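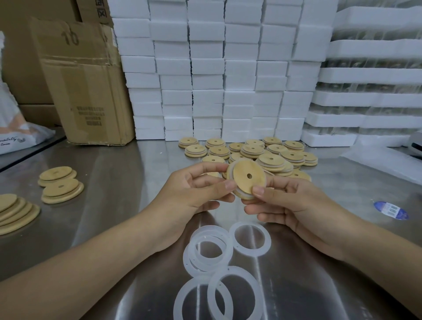

Fitting a silicone ring to a bamboo lid.

Section 4: Preparing a Recital Program in Trevstead

Trevstead keeps your singers, their repertoire and the printed program in one place. It has no opinion about anyone's high notes. Before you start, make sure the singers have been added under People (see Section 2) and that you have the piano scores within reach, as you will be asked for keys.

4.1 Create the recital

1. Open the Season tab and choose New Recital.
2. Type a title. You have 100 characters, and "An Evening of Song" uses very few of them. Every choral society in the county has already noticed.
3. Enter the date as year, month, day. The demonstration file uses 2024-04-07.
4. Choose a hall. If yours is missing, pick Other and fill in the seating. The standard license covers halls of up to 300 seats.
5. Press Save. Trevstead does not save by itself, however long you stare at it.

4.2 Add the songs and arias

1. Select Add Piece and start typing the composer's last name.
2. Pick the piece from the list. For an aria, check that the opera and the role are both filled in.
3. Set the key. Sopranos who sing a song up a step should have it entered up a step, or the pianist will get the wrong part and look at you.
4. Assign a singer. A duet needs two names, one in each box.
5. Drag the pieces into order.

Note: Intermission counts as a piece. Leave it unassigned. In the February release it was possible to assign it to a baritone, and several people did.

Caution: Deleting a singer also deletes every piece assigned to that singer. Use Replace Singer for colds, quarrels and better offers.

4.3 Import an older program

Programs made in Nesedside can be brought over with Zullimport, found under Tools.

1. Close Nesedside first.
2. Choose the file and press Read.
3. Look over the preview. Accented letters are the usual casualties, so give Dvořák and Fauré a moment of your time.
4. Press Accept, or press Discard and type it in by hand like our ancestors.

Version 11 files and later keep their running times. Older ones come in with every piece set to 2 minutes. This is generous to some songs and will be a shock to anyone singing the Liebestod.

4.4 Singer biographies

1. Open the singer's card and select Biography.
2. Paste the text. Formatting is removed, including the bold type around the prizes.
3. Tick Approved by Singer once it has been.

Caution: Singers revise. An edited biography loses its tick and will print with DRAFT across it until you restore the tick.

4.5 Print

Choose Booklet for folded programs or Sheet for a single page. The Chaudhary layout puts the translations beside the original words and needs the larger paper size. Print one copy and have somebody else read it before you print the rest.

Text for this section: Chaimae Ramadan. Corrections to Omprakash Ahuja, with the page number, please.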